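Company > About us
2 min read

Sturau does laundry and clothes care, mostly folding and hanging, for small shops in Stivton. Perrine Bodin started it in April with 3 of us and a borrowed iron.
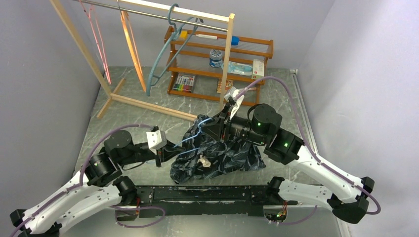 Most of our work is soft stuff. Scarves, dresses, thin tops. Straps are the slow part, like the light-blue one across that navy heap, so they get sorted first. Then folding, then the rack. Wood racks only, Perrine is firm on this. 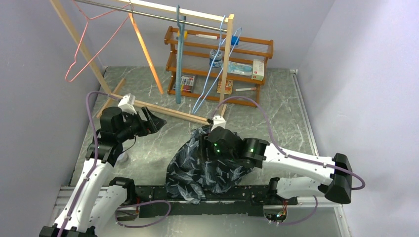
Pickup is from the Bansal street door, ring twise. Bags back in around 4 days.

706 shares · 3 comments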